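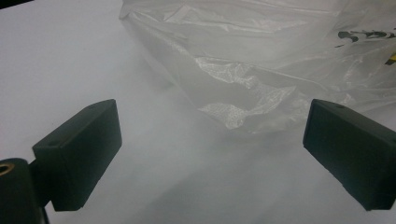 We run a come-and-try session for players with low vision at the Zirnau Street hall, and I need a ball they can track by ear on a sprung timber floor. The proper sound balls with internal rattles are on order through the council grant and won't arrive before the season starts. In the meantime I want to use ordinary low-bounce futsal balls with an external noise source. The usual method is to wrap the ball in a plastic bag, tie it off and tape the neck flat. I have been trying the thin whitish see-through type in the photo, lying on a white table. It rustles well on a roll but goes nearly silent when the ball slows, and the players lose it at that point. Has anyone measured different bag materials, or is there a better interim fix?

tahira_r
Posted Nov 21, 2024
Thread: External noise source for futsal balls, low vision group

---

aqeelk wrote:

Material matters less than slack. If the bag is pulled tight it becomes a skin and you only hear the contact patch. Leave enough loose film for the surface to fold over itself as the ball turns. Tape the neck into a flat tab and stop there. Don't tape round the circumference.

Crisp film is louder than soft film. Soft bags hiss, crisp ones crackle, and crackle is easier to locate because it has a sharper onset.

---

HMirani wrote:

Disagree that material is secondary. We used bags for a full season at Virk Park indoor and the soft ones were useless once the ventilation was running. The fans sit in much the same band as the rustle. Once we changed to a heavier crinkly bag the players picked the ball up from the far touchline.

Drawback is that heavier film slides. On a polished floor the ball skids for the first part of the pass and then grips, so the weight of pass you coach is wrong for when the real ball turns up.

---

thoavan wrote:

What is the ventilation like at your hall, Tahira? Before changing the ball I would turn off everything that can be turned off. Fans, drinks fridge, the scoreboard if it has a transformer hum. It costs nothing and it's the largest gain you will get.

Also ask the parents on the sideline to hold their cheering until the ball is dead. Same rule as goalball.

---

tahira_r wrote:

Fans are on a wall switch, so that can be done. The fridge belongs to the badminton club and I would rather not touch it. Scoreboard stays off, we don't use it.

To Aqeel: mine were pulled tight. I will retest with slack.

To Hammad: did you have any trouble with players standing on the loose part?

---

HMirani wrote:

Yes, and that is my main objection to the slack method. One player trod on the tab and the ball stopped dead under her while her body kept going. No injury but I wrote it up. After that we trimmed the tab and taped it down hard, and accepted less noise.

---

aqeelk wrote:

That's a tab problem, not a slack problem. The slack should be distributed over the ball. If there is enough loose material in one place to stand on, the bag is too big.

---

E_Costache wrote:

I referee in the partially sighted competition and have a different view of the whole exercise. Bags are fine for walking-pace drills. I would not use them for any game play. They tear, a torn piece ends up on the floor, and a player who cannot see it will step on it. Film on timber is very slippery. If you must, appoint one sighted person whose only job is to watch for fragments, and stop play the moment the ball changes sound.

For an interim solution, tie-on bell harnesses exist. Famell sells an elastic net with bells sewn in at the crossings. It fits over a futsal ball and stays on under light kicking.

---

thoavan wrote:

We have the Famell net. Points for and against.

For: the sound is consistent and it doesn't tear. It packs flat.

Against: it adds mass unevenly, so the ball wobbles on a slow roll. The bells also ring on after the ball is trapped, and newer players kept reaching for a ball that was already under someone's foot. It is louder than the bag at speed but has the same weakness you describe. A stationary ball makes no noise whatever you put on it, short of a powered beeper.

---

tahira_r wrote:

Understood. I looked at a powered option. Vomska quoted me $679 for a set of two beeper balls with a charging dock, delivered. The whole equipment line for the term is $300, so that is out unless the grant people let me vary the order.

---

aqeelk wrote:

Ask them. Variations under the same heading are normally approved by email. Leave the rattle balls on order though. A beeper is continuous and masks the voice of the guide behind the goal, and some groups take the batteries out for that reason.

---

E_Costache wrote:

Agree with Aqeel on the beepers. The caller has to be heard. In the meantime the dead-ball problem can be handled by rule. We use this at juniors: when the ball is stationary and not in anyone's control, the referee calls "ball", plays it with the foot so that it sounds, and moves clear. Play continues without a whistle. It takes a session for the players to trust it.

---

HMirani wrote:

We did similar but the coach tapped the ball by hand. I prefer the foot. Bending down in the middle of a live court is asking for a knee in the head.

Still don't agree that bags are only for walking drills, by the way. With a taped bag, changed at every break, we had no fragments on the floor that I know of.

---

E_Costache wrote:

"That I know of" is the part I would have trouble with on an incident form.

---

tahira_r wrote:

Plan for next session, corrections welcome.

Fans off before the players enter, so they can walk the hall and learn how it sounds.
Bagged ball for passing in pairs and for the dribble line only. Crisp film, slack spread over the ball, neck trimmed and taped flat. New bag at each drinks break.
Sighted helper on fragments, no other duties.
Bell net for the small-sided game, if Thoa can lend me one.
Referee sounds the ball when it is stationary, by foot, with the call.

---

thoavan wrote:

You can have mine until April. It is a bit stretched at the mouth, so tie the drawcord twice. I'd let each player handle the ball with the net on before anyone kicks it. The bells feel odd against the instep and a couple of ours pulled out of the first tackle.

---

aqeelk wrote:

Plan is sound. Drop the pressure in the futsal ball slightly for the bagged drills. A softer ball flattens more on the floor and works the film harder at low speed, where you said it was going quiet.

---

HMirani wrote:

Not too far or it stops rolling true. Check it with a gauge and write the reading down, otherwise every helper will let out a bit more.

---

tahira_r wrote:

Will do. Thoa, I have sent you a message about collecting the net.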